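Os cubinhos de letras voltaram à mesa

Andava há semanas a prometer que escrevia sobre os cubos de letras, e a culpa do atraso é toda minha, que começo um texto, vou buscar chá e quando volto já estou a pensar no jantar. Mas pronto, janeiro é bom para estas coisas, com a chuva lá fora e a vontade de não sair de casa.

A história começa em Cáceres, onde passámos uns dias em casa do Domingo Rivadeneira. Quem já lá esteve sabe que não se sai daquela casa de mãos a abanar: há sempre um frasco de doce, um livro, uma planta que «vai dar-se lindamente na vossa varanda» (não se dá, coitada, mas a intenção é boa). Desta vez foi um saco de pano cheio de cubinhos com letras, dos tempos em que os filhos dele aprendiam a ler. Disse-me que estavam a ganhar pó numa gaveta e que eu, que gosto de palavras, havia de lhes dar uso.

E dei! Primeiro para fazer palavras ao serão, com regras que fomos inventando pelo caminho. Cada um tira 7 cubos do saco e tem de formar qualquer coisa que se possa dizer em voz alta sem passar vergonha. O Fermín Navarrete, quando cá vem, quer sempre que valham palavras em espanhol, e eu deixo, porque também me dá jeito quando me saem só consoantes. Na última noite acabou com 218 pontos e uma cara de satisfação que ainda hoje me faz rir. Nem vos digo com quantos fiquei eu.

O que mais gosto, para dizer a verdade, é do momento antes do jogo, quando se vira o saco e as peças ficam ali espalhadas na madeira. Apetece logo mexer, procurar um nome, juntar duas letras que combinem. Foi numa dessas alturas que encontrei o M e o A, os dois em vermelho, cada um para seu lado, e fiquei a pensar na minha mãe, que fazia listas de compras em maiúsculas muito direitas, como se fossem cartazes. 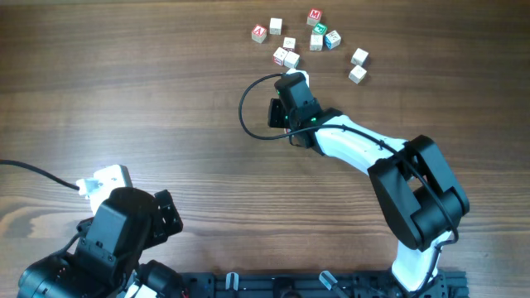

O A e o M, ainda longe um do outro, e o resto das letras à espera de palavra.

Agora ando à procura de uma caixinha para os guardar, porque o saco já tem um buraco no fundo e há dois cubos que insistem em fugir por ali. Se alguém souber de uma de madeira, baixa e com tampa, deixe recado nos comentários. E se tiverem regras melhores do que as nossas, contem também, que o Fermín volta no mês que vem e eu preciso mesmo de treinar.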